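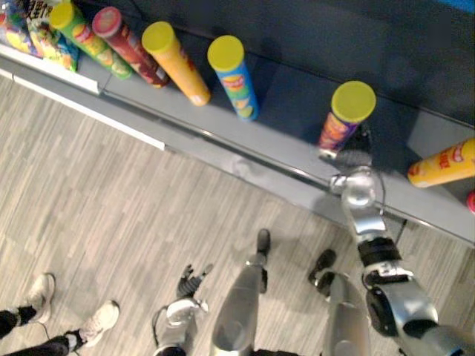

Snackdosen und Tüten auf einem niedrigen, dunkelgrauen Regal

Ratgeber > Haushalt > Heimkino > Filmabend vorbereiten

Projektor 6 Minuten vor Filmbeginn einschalten, danach Schärfe und Trapezkorrektur einstellen. Bei Literaturverfilmungen mit viel Dialog den Center-Kanal um 2 dB anheben. Untertitel vorab prüfen, vor allem bei älteren Ausgaben. Filme mit über 142 Minuten Laufzeit in zwei Teilen zeigen, Pause an einem Szenenwechsel. Discs mit Mikrofasertuch von innen nach außen abwischen. Leinwand nur trocken abstauben.

Bearbeitet von Vasylyna Palamarchuk, Juli 2023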